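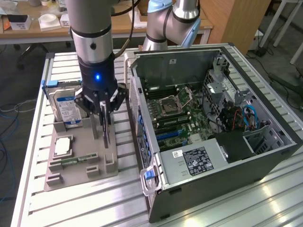
作業台に横置きしたデスクトップ型筐体と、部品を収めたベージュ色のトレイ

デスクトップ機の部品組み込み作業 展示ギャラリー

2020年1月19日掲載
ヘヴァティコ(Hevatico)技術資料室

当資料室では、デスクトップ型コンピューターの組み立てと部品交換に関する教材を整備しております。本ページは、プルーンステッド(Prurnstead)展示室で公開中の「筐体の内側」の内容を、来室が難しい方に向けて抜粋したものです。展示は四つの区画に分かれ、総資料点数は1654点です。掲載写真は1点とし、関連する展示区画の解説を以下に添えます。

部品トレイ
トレイには、取り付け前の部品が種類ごとの溝に収められています。中央の四角いくぼみにあるのは白い保護カバーの付いたCPU、その手前の長い溝に寝かせてあるのは緑色のRAMモジュールです。奥には3.5インチのハードディスクが、青い樹脂製キャリアに入った状態で立てられています。展示室では、同様の形式のトレイを9種類ご覧いただけます。

CPUソケット
筐体内の基板では、CPUソケットが空の状態で、金属製の固定金具が起こされています。ソケットの端子は損傷しやすいため、当資料室の手引きでは、CPUの取り付けを基板上の作業の最初に置いています。保護カバーの取り扱いは機種により異なります。必ず各製品の説明書をご確認ください。

メモリーと拡張スロット
基板には黒いRAMスロットが並び、拡張スロットは青色です。RAMモジュールは切り欠きの位置を合わせ、両端を均等に押して装着します。展示区画「ケーセックス(Casex)」では、年代の異なるモジュールを並べ、切り欠きの位置を比較できるようにしました。モジュールの展示点数は605点です。

ドライブと配線
灰色の金属製ドライブケージの近くに、青と赤のSATAケーブルがまとめられています。ケーブルの色は原則として性能を示すものではありませんが、接続先ごとに色を分けておくと、後日の点検が容易になります。配線の整理方法については、展示区画「ズワネ(Zwane)」に実物資料を置いています。

電源ユニット
銀色の電源ユニットには、白黒の表示ラベルと小さな白いバーコードシールが貼られています。部品の交換にあたっては、事前に電源を切り、電源コードを抜いてください。電源ユニット自体の分解は、当資料室の講習では扱いません。

ご利用案内
展示の見学には約30分を要します。団体での見学をご希望の場合は、事前に資料室受付までお申し込みください。展示品にはお手を触れないようお願いいたします。なお、2月は資料の入れ替えに伴い、一部の区画を閉鎖する予定です。閉鎖する区画は、展示室入口の掲示にてお知らせします。

本ページの文章および写真の無断転載はご遠慮ください。教育目的での利用については、所定の申請書により受け付けております。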